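Hodico Countertop Care - Section 2: Daily Wipe-Down

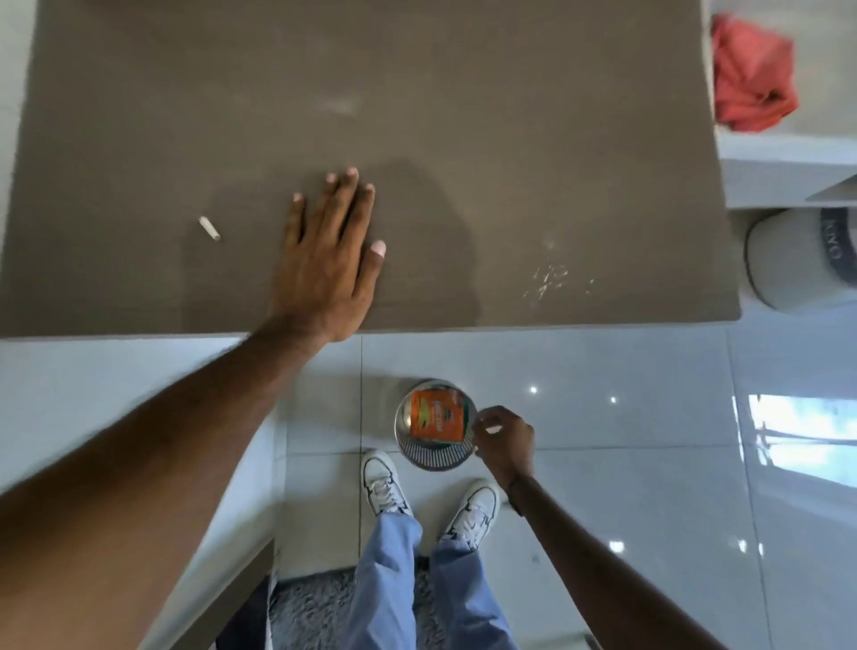 Page last changed: Jan 20, 2025

Applies to matte tops in the Suton and Stockdale ranges, all brown shades. Gloss tops - see section 5.

Before you start
Soft cloth, dish soap, warm water, a bowl for scraps. Flestodon cleaner (part no. 2646) is optional. Do not use the 774 descaler on matte tops. It leaves a shine you can't get out.

Steps
1. Clear the top. Pick up bigger bits by hand first, like the small white piece left of the hand in the picture. Don't wipe over them, they drag.
2. Lay your palm flat and feel for grit. Matte hides a lot.
3. Push crumbs to the front edge and off into the bowl. Hold the bowl under the edge or set it on the floor in front. Stainless is fine.
4. Wet the cloth, wring it out well. Wipe back to front, long strokes.
5. Pale smudges near the middle - one drop of soap, small circles, light pressure. Rinse the cloth, go over it agian.
6. Dry with a second cloth. Don't let it air dry, you get streaks.
7. Wipe the front edge and the cabinet fronts below. Same cloth ok.
8. Pick up the bowl, then do the floor. Last, always.

CAUTION: Glossy floor tile is slippery with soap on it. Mop up drips right away.

CAUTION: No scouring pads, no powder, no bleach. Scratches are not coverd.

Note: Smudge still there? Let the top dry fully and look again from the side, with light from a window. If you still see it, use Flestodon, 300 ml to a bucket of water, and repeat step 5. Test a back corner first.

Note: Tops fitted before February need the sealer check in section 3 before any cleaner goes on. Plain water until then.

Next: Section 3, Sealer check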